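Erneck adds simulated packing runs to its kitchen training set

Erneck has finished the first stage of a collection exercise meant to teach a two-armed robot to pack food into small boxes. The work has been done wholly in simulation, with operators steering both arms by hand controller while the software logs joint positions, gripper opening and camera views.

The stage produced 437 runs, of which 308 were kept. The remainder were dropped by reviewers, mostly because an operator had paused too long or had let go of the item before the arm came to rest. Each run is capped at 90 seconds.

The task set, known inside the company as Bistetti, places a piece of fruit on a tray and an open box on a kitchen counter. The operator has to pick up the fruit, put it in the box and close the lid. Starting positions are shifted between runs, as are the surface finish of the counter and the colour of the box.
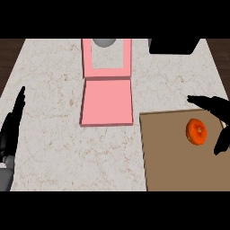
Closing the lid has proved the slower part. Operators tend to approach it from different sides, and a model trained on mixed approaches can stall between them. Titilayo Nwosu, who leads data collection at Erneck, said the team had considered asking everyone to use the same arm but decided against it.

"We want the variety, but we want it labelled," she said. "Each run now carries a note of which arm closed the lid and where it made contact."

Round fruit was chosen for the opening stage as it rolls when gripped off centre, which gives the model examples of recovery as well as clean picks. Runs with one failed grasp are kept if the second attempt succeeds - those with 3 or more are not.

A second stage begins in October with softer items and boxes of other sizes. Clindine, which supplies the simulator, is to revise the contact settings for thin hinged parts before then. Erneck has not said when the trained model will be tried on a physical robot.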